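18th May

Finished the optics chapter of the big physics book at last, with a cold cup of tea and a sense of having been beaten up. I've been at it since April, and I still couldn't tell you cleanly why light slows down in glass. Nkechi says just trust the sums and the picture will come later. She said that about entropy as well, and I'm still waiting!

Evening class was better. Halima Ekpo took us through standing waves with the long spring out in the corridor, me on one end and Chibuzor on the other, and he let go too early so it went straight into my shins. We moved on to the tuning fork after that, the 440 one, and worked out the wavelength in air, which I got right first time (small cheer from me, none from anyone else).

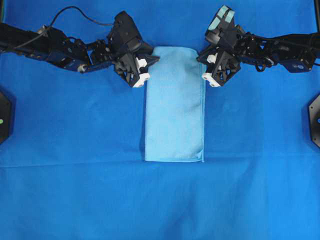 Then she set the problem sheet for next time and it's a stinker. Two questions on organ pipes, one on beats, and a last one about a string that gets heavier along its length, which I've read four times on the bus and still don't know where to start. Zainab thinks you can do it by adding up little travel times. I'll ring her tomorrow before I waste another evening on it.

Had a go at the Fesau book too, the thin one Oluwatosin lent me, on scattering. Much friendlier than the big one, only 200 pages and he's pencilled rude remarks in the margins.
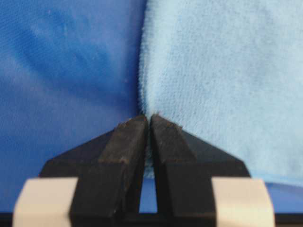

I'm on the chapter about why the sky is the colour it is. Short waves get scattered far more than long ones, fine, I can follow that, and the fourth power comes out rather sweetly if you're patient with it. Where I come unstuck is how much of what we call a colour is down to how the light falls. Take a deep royal-blue cloth, a bit rumpled – where the light catches the raised folds it goes pale and almost greyish, and it's the same cloth all the way across. So is that sheen a surface thing, separate from the dye? I think so. Must ask Halima.

Bed now. Spring bruise coming up nicely.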